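Deux poids pour une même politique : ce que j'ai enfin compris du recalage d'actions

Ça faisait des semaines que je tournais autour, et cette fois j'ai une courbe qui me plaît vraiment ! Je reprends donc le fil là où je l'avais laissé dans le billet sur Ullell, mon petit dépôt de code pour l'apprentissage par imitation.

Rappel pour ceux qui débarquent : la politique reçoit l'image de la caméra de poignet et prédit un bloc de mouvements, qu'on exécute en boucle ouverte avant d'en demander un autre. Le souci vient de la jointure entre deux blocs. Le nouveau ne prolonge pas forcément l'ancien, le bras hésite, et cette hésitation finit par se voir dans les saisies. La moyenne temporelle classique lisse tout ça, mais elle lisse aussi la fermeture de la pince, et là c'est la catastrophe (une pince qui se ferme mollement, ça n'attrape pas grand-chose).

Mon idée tient en une ligne : séparer les deux. On moyenne la pose, on ne moyenne jamais la pince. Pour la pose, j'applique un poids exponentiel aux prédictions qui se recouvrent. Pour la pince, je garde la prédiction la plus récente, point.
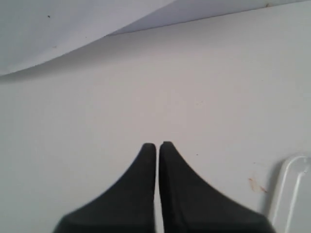 Il restait à savoir quand redemander un bloc. Ma première version le faisait à intervalle fixe, et c'était du gaspillage en phase d'approche, où toutes les prédictions se ressemblent. Maintenant je tire 2 échantillons de la politique et je regarde leur écart : s'ils sont d'accord, on continue, s'ils divergent, on replanifie tout de suite. J'ai appelé ça Fonetti, parce qu'il fallait bien un nom de branche. Le surcoût est ridicule, les deux échantillons partagent l'encodeur d'image et seule la tête d'action tourne une fois de plus.

Ce que j'adore, c'est la forme de l'écart au cours d'un épisode. Presque plat pendant l'approche, puis une bosse bien nette juste avant le contact — exactement là où l'objet remplit le champ, où tout devient flou et où l'encodeur n'a plus que des aplats de couleur à se mettre sous la dent. Je m'attendais à du bruit. J'ai relancé l'évaluation avec une autre graine et la bosse est revenue au même endroit !

Côté données, rien d'extravagant : 200 démonstrations téléopérées, et un entraînement que j'arrête à 2000 époques, même si la perte de validation ne bouge plus beaucoup sur la fin. Le gros du travail a été de resynchroniser les images et l'état de la pince. Un décalage d'une seule image suffisait à déplacer la bosse, et j'ai perdu un temps fou avant de le repérer.

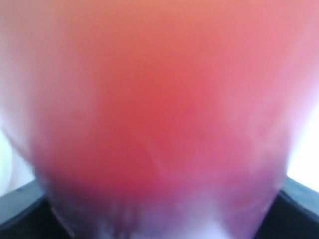
Ifans m'a écrit en commentaire du billet précédent que deux échantillons, c'est bien maigre pour parler d'incertitude, et qu'un ensemble de têtes entraînées séparément donnerait un signal plus propre. Tout à fait d'accord sur le principe. Seulement je ne cherche pas une incertitude calibrée, juste un déclencheur, et pour ça un signal grossier me suffit. Je testerai quand même l'ensemble, la question me démange.

Prochaine étape, brancher le tout sur Plastum, mon jeu de tâches avec des objets déformables, pour voir si la bosse survit quand le contact n'a plus d'instant bien défini. Je nettoie le code du déclencheur en juin et je le pousse sur le dépôt, avec le script qui trace les écarts.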